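Palgate workshop teaches robot arms to fold the laundry, one pair of trousers at a time

27 Feb 2022

Anybody who has stood over a basket of clean washing on a wet evening, wondering where all those trousers came from, will have some sympathy for the small team at Zuleo, who have been folding clothes more or less without a break since September. They do it for a living, and they do it through a pair of robot arms, because the only way they have found to teach a machine to fold is to take it by the hand (so to speak) and show it.

The firm has its workshop in Palgate, up a flight of stairs above the old Baumgartner piano showroom, and it was kind enough to let us spend a morning there with a pot of tea and a great many clothes. The project is called Grokon, a name which the team admit was chosen in a hurry and has stuck, and its aim is a modest one: a pair of arms that can take clean clothes from a table and leave them in a tidy pile, for use in care homes and small laundries where the folding eats up so much of the day.

The teaching is done by remote control. The person doing the showing holds 2 handles, one for each arm, and whatever the hands do the arms do too, grippers and all. Every go from start to finish is recorded, along with what the cameras see and where each joint was at the time, and the recording is kept as one lesson. A good lesson from a practised hand is a pleasure to watch, and a poor one is rather like watching someone do up a shirt in thick gloves.

Trousers are the favourite subject at the moment, waistbands most of all. Linings, loops and seams give the grippers plenty to catch on, and the teachers like to work close in, where the cloth is thickest and holds its shape.
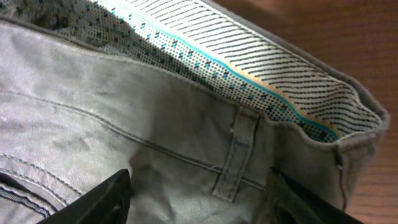
Why so many lessons?

The team has 345 lessons it is happy with so far and would like to reach 2000 before it lets the arms try a full morning on their own. That may sound a great deal for such a homely chore, but cloth is a difficult pupil's first subject. A cup is the same shape whichever way you pick it up, whereas a pair of trousers dropped on a table twice will land in two quite different heaps, and the arms have to be shown what to do with both of them - and with all the heaps in between.

So the teachers are asked to be untidy on purpose. Clothes are put down folded, half folded or in a crumple, to the left or to the right, and colours are mixed so that the arms don't come to believe that all trousers are grey. The arms themselves stay put on their rail at the near side of the table, with open wood between them to work on.

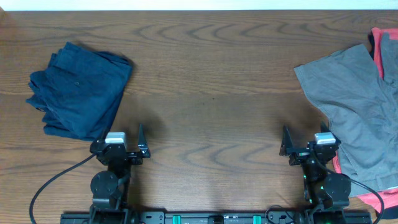 Learning to go slowly

New teachers begin with a short course of practice goes that are thrown away afterwards, which we were told is a great comfort to everyone. The usual fault is hurrying. With your own fingers you can feel when you have hold of one layer of cloth or two, but through the handles you have to go by eye, and the cameras at the wrists are there to help with just that. They look straight down past the gripper fingers, and the view comes up on a screen beside the teacher's chair.

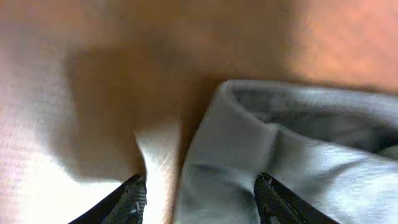
It takes a while to trust that view, we were told, and most people spend their first day glancing up at the table and down again like somebody learning to type. After a week or so the glancing stops. One of the teachers, who came to the job from a dry cleaner's, said she now finds herself reaching for her own ironing at home with her finger and thumb held like a gripper!

Not every go is kept. If a garment slips away or a fold comes out crooked, the teacher can mark the lesson as spoiled, although a few of the better mistakes are saved where the teacher has put things right again partway through. The team thinks these are worth having, as the arms will surely drop things too and will need to know how to carry on. Larger pieces of cloth ask the most of everyone, for they droop and swing as they are moved and the view can be a blur for a moment.

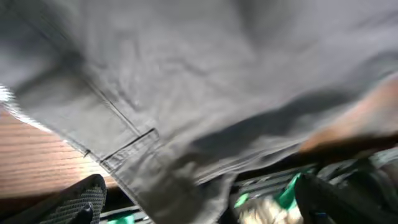 Zuleo is now looking for more people in and around Palgate to come and teach, and no knowledge of robots is wanted, only patience and a fair eye for a straight fold. Sessions are paid and include a proper break for tea. The firm would also be glad of old clothes in any size, clean please, and has room on its shelves for another 300 pieces. They can be left at the street door on weekday mornings.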